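Hollis two-finger gripper kit, with simulation model

The Hollis is a parallel gripper for small arms, sold as a bench build. Printed housing parts, fingers, fasteners and the drive screw are in the box; the servo is not. Assembly takes an evening with hand tools. The matching simulation model can be loaded before any hardware is bolted down, and most builders at the Staromton shared workshop start there.

Wrist camera view, simulation model:
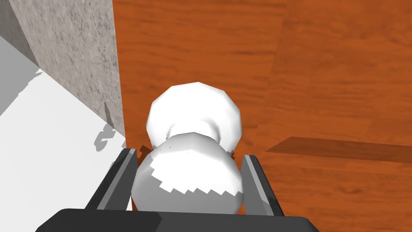
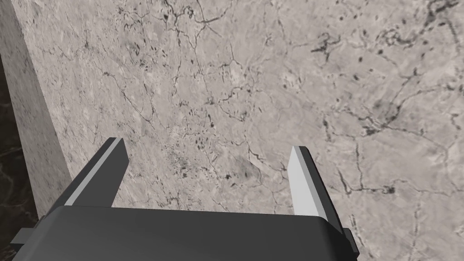

Finger travel is set in the config file, in 1,024 steps from closed to open. Run the homing routine once after each change of finger pads. The pads are 29 mm long and held by two screws each.

Specifications
Payload: up to 40 N grip force, limited in firmware
Finger pads: replaceable, light gray
Mount: four-bolt flange, adapter for the Hegedűs arm included
Wiring: single cable, 22 AWG supply pair

The model and firmware are maintained by Bence Szalai. Collision shapes are simplified — the pads are treated as flat boxes, so contact on rounded parts should be rechecked on the real gripper. Models from before the April release need the new mount offset.

Ships from Grirkska. Spare pads and drive screws are listed separately. Printed parts can be left out of the order if you have your own printer.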